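Firkavlow is a demonstration-gathering method for household robots. Also the name of the data set made with it. Started at Sarstead, March 2020, after a short trial in February. People do the chore themselves with hand-held grippers, one per hand, and the recordings are used to train a policy. No robot arm needed at this stage.
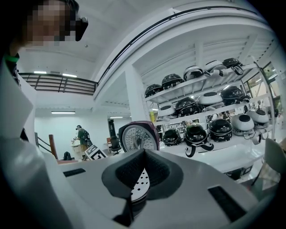
Nivaldo Paiva objects that hand-held recording flatters the data: a wrist can do things an arm can't, and those takes should be thrown out before training, not after.

Collection

Work is split into short tasks, e.g. open a lid, lift out a pot, pour grain. A task gets 20 takes, objects moved a little between them. Several models of the same appliance are used so the policy dosen't learn just one shape. 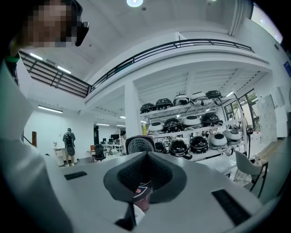 White shelving with rounded units on three tiers.

Both grippers record at once. Printed markers give position – tracking drops out when a hand covers one. Takes with long dropouts are cut.
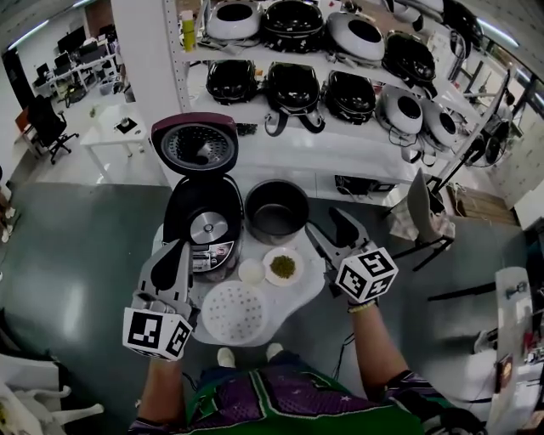

Rice cooker with lid open, a gripper in each hand. Mung beans on the plate.

Data set

First release, Como: about 600 takes, 19 tasks. Second release, Jang, adds 5 tasks, mostly two-handed. Labels are typed in by the person who did the take, so spelling varies alot.

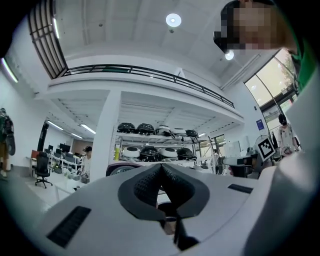 Gripper pad, close up. Square marker held up near the shelving.

See also: imitation learning, teleoperation, visual tracking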